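Arnham Home & Garden Forum
Kitchen and Table
Topic: Cloth or no cloth on a table that gets used every day?

nellih
Hello all, I've been reading here for ages and finally have something to ask. We inherited my aunt's wooden table in August and I love it to bits, scratches and everything. My husband wants it bare so we can see the grain (he did spend a whole weekend oiling it, bless him). I grew up in a house where a table without a cloth was a table that hadn't been finished yet, and I keep wanting to cover it.

We have two kids, 6 and 9, and we eat every single meal there. Homework too, and a fair bit of glue. Do any of you keep a cloth on all the time, and how do you stand the washing?
Nelli Heinonen

porchlight34
Welcome, Nelli! Cloth, always cloth. I have four cotton ones in rotation and they go in with the towels, so it really isn't extra work once you stop ironing them. I stopped ironing mine when my second was born and I've never had a complaint from a guest yet. Buy them a little too big, as cotton shrinks more than the label lets on.

B. Saavedra
I'm going to side with the husband, I'm afraid. I refinish furniture on the side, and the saddest tables I see are the ones that lived under a cloth for years. Spills soak through, the cloth stays damp, and you get a gray bloom in the finish that takes me a day of sanding to get out. A bare oiled table you just wipe down. If it gets a mark, you rub a bit more oil in and carry on with your life.
Benjamín

porchlight34
Benjamín, with respect, that's people leaving wet cloths on. Take it off when it's wet! I've had mine covered for 34 years and the wood underneath looks better than I do.

B. Saavedra
Ha, fair enough. But most families don't take it off, they blot it with a paper towel and go on with dinner. I know because I did it myself for years.

mapleandrye
Could I suggest a middle road? We keep a felt pad under ours, the kind sold by the roll, and it has saved us so many times. It also stops the cloth from sliding, which with small children matters more than you'd think. Ours once went over the side with a full gravy boat on it.

And do think about pattern. Plain white shows every drop of tea, and dark colors show every crumb. Checks are wonderfully forgiving, and they go with nearly any cups and flowers you care to put out.

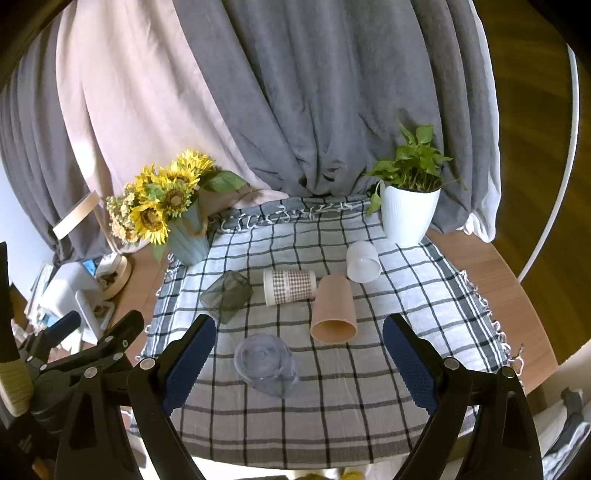

A few things that have worked for us, in no special order:

1. Wash a new cloth twice before you hem it or trust the size.
2. Salt on red wine right away, then cold water. Hot water sets it.
3. Keep one ugly cloth for glue and paint. Ours is a curtain from the old apartment.
4. Let the table breathe overnight once in a while, which should please Benjamín.

B. Saavedra
It does please me, thank you. I'd only add that the pad should come up too, felt holds water longer than cotton does. And please, no plastic-backed pads on an oil finish. I've seen them stick in warm weather and bring the finish up with them.

tuckerdee
I'll be the odd one out and say wipe-clean oilcloth. I know, I know – it isn't pretty and it smells funny for the first week. But I have three boys and I got tired of laundry. I roll it up when my mother visits.

porchlight34
Tucker, your mother knows.

nellih
You are all so kind, and I've been reading bits of this out loud over breakfast. My husband feels that Benjamín has won and I feel that mapleandrye has, so we've agreed on bare wood during the day and a checked cloth with a felt pad for supper. The ugly cloth for glue is a very good idea and I have just the bedsheet.

One more question while I have you. The table is an oval, and every cloth I find is a rectangle with corners that drag on the floor. Do you cut them down, or is there a trick to it?

mapleandrye
Cut them, dear. Lay it on the table inside out, put something heavy in the middle, and chalk all the way round at the length you like, then leave an inch for the hem. Bias tape goes round the curves much more easily than a folded edge does. I can write out the steps tonight if you'd like them.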